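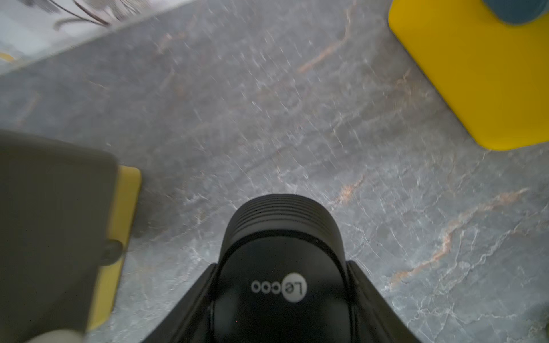 Attachment 1: the gray marble pattern with the orange veins

Ticket status: reopened by customer
Product: Vevico stock sync, connected to Diler shop
Subject: Stock levels still wrong after the "fix"

I was told in March that this was solved. I didn't believe it then and I don't now. We adjust an item in Vevico, the change shows in the log as sent, and Diler goes on selling the old quantity. This week it sold a line we had set to zero. The customer, Zieliński, got a refund and I got to write the apology.

What I've tried:
- Logged out and back in, because the help page says so. No change.
- Ran a full resync. It stopped at item 400 with no error message and a green check mark.
- Turned off the Pakmont shipping add-on for a day. No change, and we typed labels by hand.
- Set the sync interval to 16 minutes, then to 2. The log fills up faster.

Please don't send me the cache article again. I've cleared the cache in every browser we have.

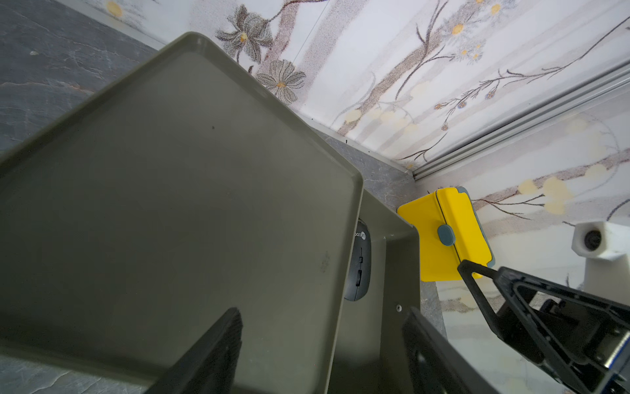 Sławomir Domański answered that the log only records that a message left Vevico, so "sent" doesn't mean Diler took it. He asked whether any of the affected items have variants.

Yes, most of them do: color variants, set up the way your own guide shows. If variants are a known problem, I'd like to know why the guide doesn't mention it. And if "sent" can mean "ignored," the green check is worth very little to me. 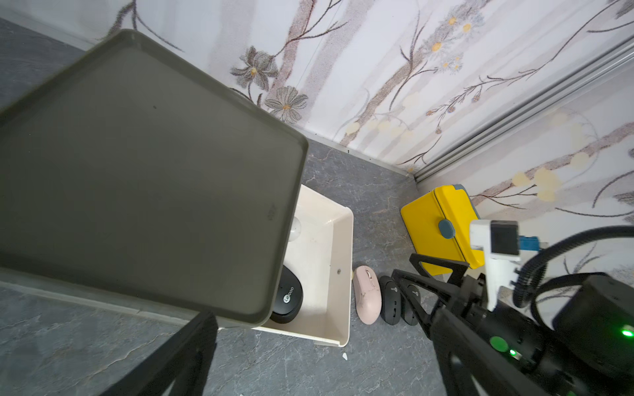
Posted by Sławomir Domański, Vevico Support | Sat 20 June

I can reproduce part of this. When a parent item and its variant share a stock code, Diler keeps the parent's quantity and drops the update. Resync works in batches of 100 and quits quietly if a whole batch is dropped, which would fit your stop at 400. Could you give one variant its own code and change its quantity?

Customer update: Did it for one item. The quantity came through. I've seen things work once before, so I'm leaving the ticket open until a full resync gets to the end of the list. I'd also like to hear who is going to recode the rest, as I don't plan on doing it by hand.

Status: waiting on support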